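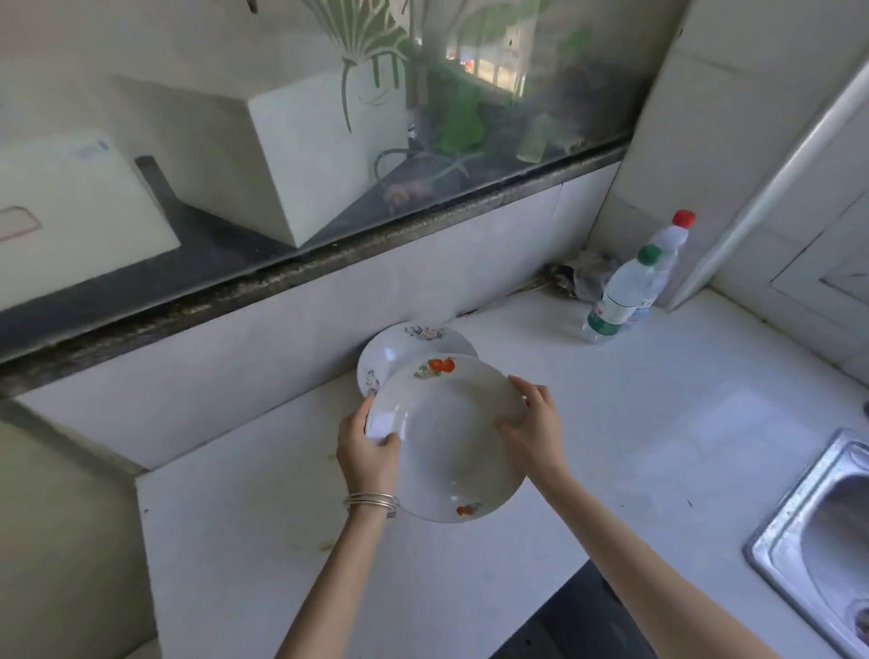 I've been meaning to write up our recording rules for months now, and a wet Saturday with a pot of tea seems as good a time as any.

For those who are new to my ramblings, I help look after the household chores collection at Stukside. People wear a small camera on their heads while they do the dishes, fold the towels, put away the groceries and so on, and the footage goes to the folks trying to teach robot arms to do the same. I came in thinking the hard part would be the robots. My goodness, was I wrong! Most of my week goes into working out what we should ask of people in their own kitchens.

Our first rulebook was written by me, I'm sorry to say, and it ran to 7 pages. It wanted bare counters, plain crockery, no jewellery and the blinds drawn. Hanneke Aerts read it over lunch and asked me whose kitchen I thought I was describing. She had a point - mine certainly doesn't look like that, and I doubt yours does either.

So jewellery stays on now, if that's how you normally wash up. I worried that bangles would confuse the hand tracking (they're shiny and they move about, so it wasn't a silly worry), but a robot that has only ever learned from bare wrists isn't much use to anybody. The same goes for patterned plates. Fruit on the rim, flowers on the rim, bring them all out! We did keep one rule about plates, which is that you hold them however you'd hold them anyway. Some of our early people got terribly careful and started carrying a dinner plate as if it belonged to a museum, and we ended up setting aside 314 clips out of 558 for what Vesela Halilović labelled "best behaviour."

Where we've become stricter is privacy, and I'm glad of it. Windows are the big one. A kitchen window over the bench can show the street, a neighbour's place, or a reflection of whoever is standing there, and it's easy to forget when you're looking down at your hands. Our rule now is that any clip with a window in it gets a second look by a person before it goes anywhere, and anything that could identify a passerby is blurred. Mail and medicine labels get put in a drawer beforehand. Everyone in the home has to agree, including the teenager who says he doesn't care, and anybody can ask for their clips back without giving us a reason.

Nevzat Çınar would like me to add that you should stop recording if you break something. Please do! Take the camera off, put your shoes on, and sweep up in peace.

The bit we're still arguing over is tidying. I say leave the counter as it is, bottles, bags and smudges and all, and Fatima Yusuf says people will feel judged and ought to be allowed a quick wipe. We'll try it her way in January and see how the clips compare.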